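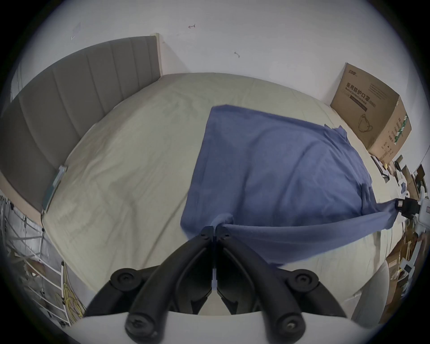
6 min read

Skomine

Skomine is a slow partner and group dance practised in the coastal villages of the Ilulora district. It is danced in a ring that opens and closes, with each dancer linked to the next by a short length of cloth held in the hand. The name is used both for the dance and for the evening gathering at which it is performed. Since the late twentieth century it has also been taught as a class subject, mostly to adults and mixed-age groups, and a simplified form is used in schools.

Name

The word is usually explained as a form of a local verb meaning "to lean together". An older explanation connects it with the name of a landing place below the village of Upper Ilulora, where dances were held after the boats came in. The two accounts are not easy to reconcile, and most recent writers give both. Speakers in the inland part of the district put the stress on the last syllable, while on the coast it falls on the first.

History

The earliest written mention is in a parish account book, which records a payment to two fiddlers "for the skomine at the end of February". No steps are described. Later references are brief and mostly concern complaints about noise or the cost of lamp oil. It seems likely that the dance was then one of several ring dances known in the district, and that it outlasted the others mainly by being easy to join part of the way through.

Emigration from the villages led to a steep decline. By the time the first sound recordings were made, the full form was remembered in only four places: Upper Ilulora, Lower Ilulora, Karst Bridge and the hamlet at the mill. The recordings were made in kitchens and include a good deal of talk between tunes. They are the main source for the older style of playing, in which the fiddle holds one long note under the singer while the dancers change direction.

The revival began with the teacher and dancer Evdokia Vrettos, who had learned the dance from her grandmother and started a weekly class in the school hall at Lower Ilulora. Her teaching broke the dance into short sections that could be learned separately. Some older dancers objected to this, saying that the turns had never been counted, but the method spread and is now the usual one. Vrettos also wrote the first set of printed notes, a booklet of 45 pages with foot diagrams, which is still handed out to new teachers.

Form

The dance is in three parts, performed without a break. The whole takes between twelve and 20 minutes, depending on how many couples are present and how often the leader chooses to repeat the middle section.

The opening is a walking ring. Dancers enter in pairs and take a place wherever there is a gap. The step is a plain walk, slightly delayed on every fourth beat, so that the ring seems to hesitate before moving on. Arms are kept low. Talking is allowed in this part, and in the villages it was common for news to be passed along the ring.

The middle section, called the gate, begins when the leader lifts one arm. The ring opens at that point and the line passes under the raised cloth, each couple in turn becoming the gate for those behind. In the coastal version the line then curls into a spiral and unwinds again. Inland dancers leave out the spiral and instead make two lines facing each other, which cross and return.

The closing part goes back to the ring, but faster, with a small hop added to the delayed beat. It ends when the singer stops. There is no fixed final pose -- dancers simply let go and step away.

Footwork is light and close to the floor. The heel is rarely used except in the closing hop. Most teachers advise soft shoes with a thin sole, and bare feet are accepted in classes. In the villages ordinary working shoes were worn, and a few dancers hold that the sound of them on boards is a proper part of the music.

The cloth

The link between dancers is a strip of plain woven fabric, known as the hand cloth. It is held loosely between finger and thumb and should never be pulled tight. A hand cloth is normally as long as the dancer's forearm. Older examples were cut down from worn table linen and hemmed at home. Red and undyed cloths were both used, and there is no sign that colour had any meaning until the revival, when some groups began using it to mark leaders.

Beginners often grip the cloth with the whole fist, which makes the gate hard to pass through. A common exercise is to walk the opening ring with a sheet of paper in place of the cloth.

Music

Skomine is accompanied by a singer and one or two fiddles. A small hand drum was added during the revival and is now usual in classes, where it helps newcomers to hear the delayed beat. The tunes are short, mostly of eight bars, and are repeated with small changes. The printed collection edited at the Kyriakidis Music School contains 165 tunes, although many are close variants of one another. A working player may know no more than a dozen.

The words are sung in the local dialect and deal with weather, fishing, courtship and the faults of neighbours. Verses are often made up on the spot. Where no singer is available the fiddle plays alone, and the dance then ends when the player draws the bow across all the strings at once.

Teaching

Classes are generally open to people with no dance experience. A first course covers the walking step, the delayed beat and a short version of the gate, and the spiral is left for later. Mixed-age classes are common, with children placed next to adults in the ring. The Ferasent Dance House, which runs the longest-standing course outside the district, admits children from the age of seven and holds a separate session for dancers who prefer to remain seated. In the seated form the arm movements and the passing of the cloth are kept, and the step is tapped with the foot or on the knee.

Teachers differ over the use of counting. The Vrettos notes give counts for every section. The Ferasent course teaches the first part entirely by ear and brings in counts only for the gate. Neither approach is regarded as standard, and visiting dancers are expected to follow the custom of the room.

School versions usually leave out the closing hop and shorten the dance to a single tune. Some also replace the singer with a recording, a practice which has been criticised in the Ilulora newsletter on the grounds that a recording cannot decide when to stop.

Performance and gatherings

The main gathering is held at Lower Ilulora in February, on the evening when the boats were traditionally repaired. It is not a competition and there is no stage. Musicians sit in the middle of the floor with the ring around them, which limits how far the spiral can be wound. Food is served afterwards, usually fish soup and a flat barley loaf.

Staged performances are less common. The difficulty most often mentioned is that the dance faces inwards, so that an audience sees mainly backs. Several groups have tried opening the ring into a half circle for the stage. Vrettos taught this arrangement for a time and later dropped it, writing that the dancers at the two ends "had nobody to lean towards".

Related dances

Ring dances with a gate figure are found in many places, and the gate alone is not enough to show a connection. The closest relative appears to be the mill dance of the inland valleys, which has the same delayed beat but is danced without a cloth and only by couples. The two were sometimes performed one after the other, the mill dance coming second.

See also

Circle dance
Delayed step
Handkerchief dances
Kyriakidis Music School

This page was last edited on 2025-12-29.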